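Wevance: whole-body basket packing with head and wrist views

What's in here

Demonstrations and evaluation rollouts for a humanoid moving produce between wooden crates and a shopping basket. Each folder holds joint states, a head camera stream, a wrist camera stream and a text file of operator notes, which vary in usefulness from "good" to "good?". The loader is called Dratow. It was named late on a Friday and the name has stuck.

The method

Moussa, our policy, takes the head view for deciding where to go and the wrist view for deciding when to close. Earlier versions blended the two from the first step to the last, and the robot reached with great confidence for a point slightly beside whatever it wanted. We now train a small gate that hands control over as the hand closes in. The gate is 5 layers and is the only part of the model that has never had to be rewritten, so please don't touch it.

The head view sees plenty of the robot itself. We left the arms and legs unmasked on purpose. Masking them made training faster and made the policy forget it had knees.
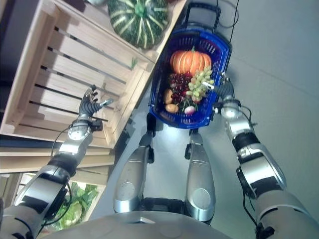
Lieselotte Lenz objects to the word "gate" and would like it recorded that what we built is a switch with a slow hinge. She also asks why the unmasked runs get credit for body awareness when they might just be using the legs as a ruler. Fair point. We haven't separated the two, and the ablation that would do it is in the issue tracker under a title she chose.

Results, such as they are

Across 59 held-out rollouts, the gated policy finished 9 more than the blended one. Most of the gain comes from round, solid items, which any policy ought to manage. Grapes remain the great leveler. A bunch has no obvious middle, it changes shape when lifted, and up close the wrist camera loses all sense of where one berry stops and the next begins. Pale ones are worst.
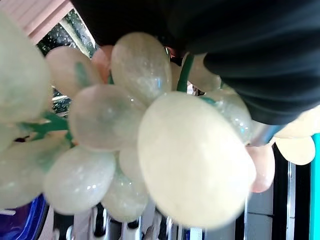 Depth estimates at this range are best treated as rumors. We keep the raw values in the files anyway, along with a confidence channel that is high whenever it shouldn't be. If you train on depth, clip it first. The script in tools/widenow does this and will complain at length if you skip it.

Known problems

Wrist timestamps drift against the head stream in 7 of the longer episodes. They are listed in drift.txt. Grasp labels were added by hand, and "firm" means whatever the labeler felt it meant that afternoon.

Contact

Hazel Okafor looks after the data and answers mail in the morning. Bug reports with an episode number get read first.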